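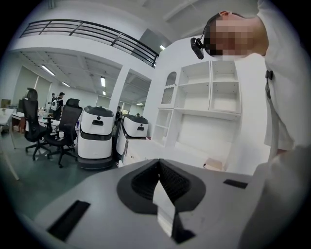 Leaning in close over the work.

Bring Back the Paper Manual

Posted 14/02/2019

I bought a dishwasher in the fall, a Hemell, the mid-priced one with the third rack for spoons. It came with a big bag of screws, a length of hose, a sample of detergent and a card the size of a playing card. On one side of the card was a picture of the dishwasher, in case I had forgotten what I'd just paid for. On the other side was a square code to scan and the words "Your manual is online!" With the exclamation point, like I'd won something.

I have been annoyed about that card for months now and my family would like me to put it somewhere else, so I'm putting it here.

Let me say first that I'm not against putting manuals online. I love that they're online. When the oven at my mother's house started showing F7 and beeping, I found the right PDF on my phone in the time it took her to find her glasses, and we both felt very clever. If you've moved four times and lost every booklet you ever owned, the internet is a gift. Keep doing that, please, all of you! My complaint is about the other half, where the booklet quietly went away and we were told it was a favor.

Think about where you are when you need a manual. You're on the floor. You've got a flashlight in your teeth and one hand behind something, and the hand you have left is wet or greasy. Now unlock your phone with it. Now pinch and zoom to page 31, where there's a drawing of the drain filter, and hold it there while the screen decides you've been gone too long and turns itself off. I did this three times with the Hemell before I got up, went to the computer, printed six pages and came back down. So I did get my paper manual in the end. I just had to supply the paper, and the ink, and the bad mood.

And the PDF itself! The one for my dishwasher is 127 pages long. It covers eleven languages and every model in the line, so half of what you read starts with "on some models," and you have to go find out whether you're some models. The old booklets did this too, I know, with the little tables of dots. But somebody had to pay to print those, so somebody kept an eye on the length. A file costs the same at 12 pages or 200, and you can feel it when you read one. Nothing ever gets cut. The warning about not letting children climb into the machine appears on page 4, page 9, page 40 and again in the back, and the thing I wanted (which way the gasket faces) is in a drawing so small that it could be a gasket or a croissant.

I grew up in a house with a manual drawer. Maybe you did too. Ours was the second one down, next to the fridge, and it held the manual for everything we owned and a good number of things we didn't own anymore. The blender manual had blender on it. The one for the lawn mower had my father's handwriting in the margins, with the dates he'd changed the oil and once, in capital letters, NOT THIS SCREW. I've thought about that note a lot. He had clearly undone that screw. He'd had some kind of terrible afternoon, and then he went and found a pen so it wouldn't happen to him twice, and years later it didn't happen to me. I still have the mower and I still have the booklet, and I have never touched that screw.

You can't do that with a link. I know there are programs that let you write on a PDF, and I have one, and I've used it to sign my kid up for swimming. But I'm not going to put a note on a file about my dishwasher, save it in a folder, and remember that folder when the thing starts leaking in nine years. And the next people who live in this kitchen certainly aren't going to find it. When we moved to Millden the sellers left us a shoebox with the papers for the furnace, the water heater, the garage door and the sump pump, which I didn't even know we had. It was the nicest thing anybody did for us that whole month. I'd take that shoebox over the fruit basket the bank sent.

Then there's the question of how long the link lasts. I have a camera from Fotomel that I bought new and loved very much. It came with a short "getting started" leaflet and a web address for the rest. A couple of years ago I wanted to change how it counts the frames, which is buried in a menu, and I typed in the address. It took me to a page selling phone cases. The camera works fine! It takes the same pictures it always did. But the part that tells you how to use it had a shorter life than the battery did. I did find a copy eventually, on a site run by a hobbyist, scanned a little crooked from the version they printed for some other country. Bless that person, whoever they are. It shouldn't have been up to them.

The usual answer is that paper is wasteful, and I take that one seriously. I recycle, I carry the bags, I feel bad about the bags I forget. But look at the rest of the box. My dishwasher arrived in enough foam to float it down a river. There was a plastic sleeve over each rack, a plastic film on the door, and a separate plastic bag that contained the card telling me the manual was online. If a company wants to save a tree for me, it could start with any of that, and I'd clap. Picking the one item I was going to keep for fifteen years seems like an odd place to begin. I suspect the booklet went because it was something they had to pay for that doesn't show up in the store. That's fine, businesses cut costs, but then say so on the card.

The other answer is that people don't read them. Well, no, not like a novel. I've never curled up with one. I don't read the phone number for the plumber every day either, but it's on the fridge. A manual is for the bad day. Most people I know fall into two camps, the ones who read it before plugging anything in and the ones who get it out when there's smoke, and both camps need it to be in the house.

My aunt is in a third camp, and she's the one I'd like the manufacturers to think about. She's 81 and lives alone and does very well at it. She has a phone that makes calls. When her washing machine died last May, she got a new one, with a card like mine, and for weeks she ran everything on the one setting she was sure of because she couldn't see what the others did. She didn't tell any of us. She just figured that was how washing machines were now. I ended up having the whole thing printed and bound with one of those plastic combs, 43 pages, with the big type. It sits on top of the machine and she has already written in it. She likes the wool cycle very much.

I'd like to point out that it can be done. Hunt, the hardware store out by the county road, keeps a binder at the service desk with the parts diagrams for every pump and heater they sell, and if you ask they'll copy your page for you while you stand there. They don't charge for it. I've watched grown adults get emotional at that desk. I went in for a washer (the small rubber kind) and came out with a diagram I'd have paid ten dollars for, and of course I bought a bunch of other things as well, so I doubt the copier is losing them any money.

So what do I want? I don't need the eleven languages. I don't need it glossy. Give me a thin stapled thing on cheap paper, in the language of the place where I bought it, about the model I bought. Draw the parts large enough to see from the floor. Tell me how to clean it, how to take the filter out, what the blinking lights mean, and where the water shutoff is. Leave a blank page at the back for notes. Put the other 100 pages online for whoever wants them, and I'll probably be one of those people, at night, with dry hands.

And if that's really too much for every box, then let me ask for one. Put a line on the order form that says "printed manual, yes or no." I'd check yes every time. I'd even pay a couple of dollars, though I'd complain about it.

Meanwhile I've started my own drawer. It's the one under the toaster, and it has the six Hemell pages in it, a little wavy from the floor, with an arrow in blue pen showing which way the gasket goes.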